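Robot Software, Unit 6: From segmentation masks to a grasp queue
Course notes prepared by Ruwan Marikar. Corrections to Yvette Charbonneau before the October lab.

6.1 Where this unit fits

Unit 5 ended with a calibrated overhead view and a homography from pixels to table coordinates. The output of that stage is a set of masks in the table plane, each with a class label and a confidence. This unit covers what happens between that set and the first motion command. The module concerned is called Flomberg in the course repository. It takes masks in, and gives out an ordered list of grasp candidates. It doesn't move anything. Motion is handled by Imel, which is the subject of Unit 7.

Keep the two apart in your code. Last year several groups called the inverse kinematics solver from inside the ranking loop and then could not test the ranking without the arm model loaded.

6.2 Workspace and support surface

Flomberg needs a polygon for the support surface before it can do anything useful. The polygon is fitted once per session, from the largest planar region of near-uniform colour, and then shrunk inwards by a margin of 39 mm. Candidates whose contact points lie outside the shrunk polygon are not deleted. They are marked EDGE and passed on with a penalty. Deletion was tried in an earlier version and led to a queue that was empty while objects were still present, which the task layer read as success.

The surface fit works on colour and gradient only. A white top against grey carpet gives a strong boundary. A second surface of the same colour in view is a known problem, and the fit must be seeded with a point on the correct one.

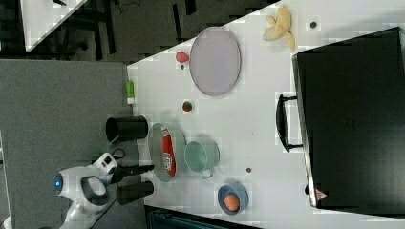
Candidate generation runs per mask and knows nothing of neighbouring objects. For each mask it computes the principal axes, samples antipodal pairs along the boundary, and keeps those pairs whose separation is below the maximum jaw opening. For a wide, shallow object such as the oval plate, no pair across the body survives, and the generator falls back to rim grasps. The mint-green pot produces two groups of candidates, one on the rim and one on the side handle, and the handle group normally scores higher on width alone. The black cup on its side is treated as a lying cylinder, with the jaws closing across the axis. Its upright model must not be used, so the pose class has to be settled before sampling starts. The plush banana is the worst case for this method: the spread peels give many narrow antipodal pairs, nearly all of them on parts that will bend under contact. Set the deformable flag for that class and sample near the centroid only.

6.3 Containment

Masks overlap when one object rests in or on another. The red snack package on the grey plate and the orange object in the blue bowl are both of this kind. Flomberg builds a directed graph with an edge from each container to its contents, using two tests:

The inner mask lies at least 90 per cent inside the filled outline of the outer mask.
The outer class is on the list of permitted containers (plate, bowl, pot, cup).

Contents are ranked before their container. If the graph has a cycle, a mask has been labelled wrongly, and the module must stop with an error. Do not break the cycle by confidence.

Translucent containers need care. The table shows through them and the mask is often returned with holes. Fill the outline before running the first test.

6.4 Scoring

Each candidate receives a cost, lower being better:

cost = w1 * width_error + w2 * edge_penalty + w3 * clearance_penalty + w4 * (1 - confidence)

Clearance is measured along the approach line against every other mask, including those of class OBSTACLE. Large items that are never to be picked, such as a case lying on the table, belong in OBSTACLE. Include the handle in the outline.

The generator is capped at 400 candidates per cycle. On the Abeysekara test set the median after filtering was 142, and the ranking step had a time limit of 169 ms.

6.5 Exercise

Using the Lorkthorpe log supplied with the unit, replace the fixed edge penalty with one that grows linearly with distance outside the shrunk polygon. Report the change in queue order for all objects marked EDGE. Submit the diff and the two queue files.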